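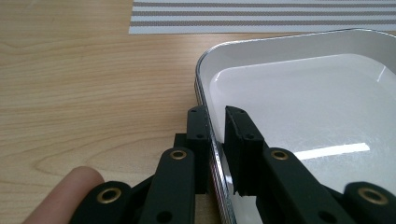
The **Tiltus rim fault** was a recurring failure in the Tiltus tray-handling project, in which a two-finger gripper lost its hold on the rim of a serving tray during the lift. The tray turned around the point where the finger pads met the rim, and its far edge dropped. The fault first appeared on the hand-held version of the gripper and was later carried over to the arm-mounted version, where it led to a stop on all tray work for three weeks. The term is also used more loosely within the project for any case of a thin-edged object rotating between parallel pads.

## Background

Tiltus was set up at the Teixeira workshop to teach a robot arm how to clear and set a table. Tasks were first performed by people using a hand-held gripper with the same finger geometry as the one on the arm. The recordings were then used to train the controller. The gripper, called the Wekau after the bench on which it was first put together, used flat linkage bars joined at pivot points lined with brass-colored eyelets. Each side ended in an upright pad, and the linkage kept the two pads parallel through most of their travel.

Trays were a late addition to the task list. Earlier work had used cups, folded cloths and small boxes, all of which could be gripped close to their center of mass. A wide tray cannot be gripped that way from above. Operators were told to place one pad outside the rim and one inside it, close the gripper and raise the near side first before taking the full weight.

## Description of the fault

In a normal lift, the pads stayed flat against both faces of the tray wall. When the fault occurred, the inner pad rode up the wall as the near side of the tray came off the table. Contact shrank from the whole pad face to a strip along its lower edge. With so little area in contact, the grip could no longer resist the turning force from the rest of the tray, and the tray swung down.

The fault was more likely under the following conditions:

- the tray wall curved into the base, so that the inner pad met a slope near its lower end
- the pads were set high on the rim
- the tray was glossy or had been wiped with a damp cloth shortly before use
- the load was on the half of the tray farthest from the gripper

Woven mats and other soft items on the table sometimes made the fault worse. If the far rim of the tray caught on the border of a mat, the tray pivoted there and twisted in the pads before it was fully clear of the table.

## Discovery

Operators had reported slipping from the first day of tray work, but the reports were put down to technique. On the hand-held gripper, a person who felt the tray begin to turn would squeeze harder or tilt the wrist, and the lift usually ended well. These corrections went into the training set as ordinary successful lifts.

The problem was recognized on a Thursday in August, when the arm-mounted gripper dropped a loaded tray from a height of 40 centimeters. The tray struck the edge of the table and landed inside the taped work area. There were no injuries. The arm did not stop after the drop. It had no way to sense that the tray was gone and carried on to the setting-down point with its pads closed on nothing.

## Investigation

The review was led by Hậu Doãn, who had written the grasp-labeling procedure. The review went through 200 recorded tray lifts made with the hand-held gripper and sorted them by whether the tray turned in the pads, whatever the final result. Many lifts marked as clean were found to include a slip and a recovery.

Three causes were named in the report:

1. **Pad wear.** The bottom edges of the printed pads chipped with use. A rough edge left the inner pad resting on high points instead of lying flat, and it could also mark the tray. Wear had been checked only on the faces of the pads.
2. **Linkage play.** The pivot holes in the plastic bars loosened around the eyelets over time. Under a sideways load the pads moved slightly out of parallel, which opened a gap at the lower end.
3. **Labeling.** The procedure had no label for a slip that was corrected. The controller learned the starting grip from these lifts without learning the correction that made them work.

Doãn's report treated labeling as the main cause. A second reading, put forward by the mechanical group at Varnell, who supplied the bars, held that the linkage play would have led to drops even with good labels. The two views were never fully reconciled, and the final version of the report prints both.

## Finger placement

A separate safety matter came up during the review. Operators using the hand-held gripper often let a fingertip rest near the base of the linkage while lining up the pads with a rim. The bars cross close to one another as the gripper closes, and a finger between them can be pinched. Several operators said they had been nipped and had not written it down. The instructions were changed to require that the free hand stay off the bars once closing begins. A guard for the lower bars was drawn up, but it blocked the operator's view of the pads at low angles and was dropped.

## Changes made

Pads were moved onto a replacement schedule, and any pad with a broken lower edge was to be taken out of use at once. The pivots were checked for play at the start of each session by holding one bar still and rocking the other. Tray lifts with a slip were given their own label and were kept in the training set.

The arm controller was also given a check on pad opening. If the pads closed farther than the thickness of the tray wall, the arm stopped and held its position until reset by hand. This check produced false stops on trays with thin metal edging, where the rim and the wall differed in thickness, and the limit had to be set separately for each type of tray.

Tray work resumed with empty trays only. Loaded lifts were later allowed with a two-arm grip. Single-arm lifts of loaded trays were not taken up again in Tiltus.

## See also

- Parallel-jaw gripper
- Grasp stability
- Pinch point
- Learning from demonstration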